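3.2 What ends up on a desk

We began with the plain question of what people keep within arm's reach when they work, and the answers delighted us. The Endley survey logged 2,731 objects from 97 desks, and fewer than half of them had anything to do with work. Pens and chargers were there, of course, but so were shells, bottle caps, half-finished models, single earrings, and a great many small things that their owners could not name when asked. We call this last group "loose company," a term borrowed from one of the Venanska interviews, and it became our favorite part of the whole study!

Loose company behaves in its own way. It gathers in clumps, often beside or on top of a larger object, and the clumps tend to mix sizes and textures freely. Figure 4 gives a good sense of this: white rounded lumps sit close together on a dark surface, and a bulky black object nearby has yellow wedge-shaped pieces along its upper edge and small, knobby white bits lower down. A round, pale gray form with a dark eye looks out from its upper end. We coded the black object as one item and the white bits as a single cluster, following the Agyeman rules for crumb-sized material.
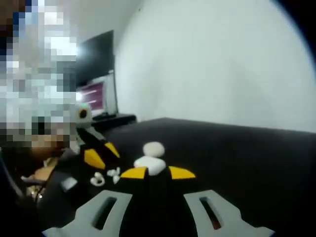 Figure 4. Loose company on a dark surface, with yellow pieces and small white bits.

3.3 Sorting the clusters

Of the 300 clusters we coded, 53 could not be placed in any of the Wedo categories on a first pass. Most of these were mixtures of figure-like objects and scraps, and two coders often disagreed on where one item ended and the next began. We found these disagreements wonderfully useful. They pushed us to add a fifth category, "attached or resting," for pieces that touch a larger object without clearly belonging to it. Agreement between coders rose once it was in place, and we used the revised list for all of the June visits.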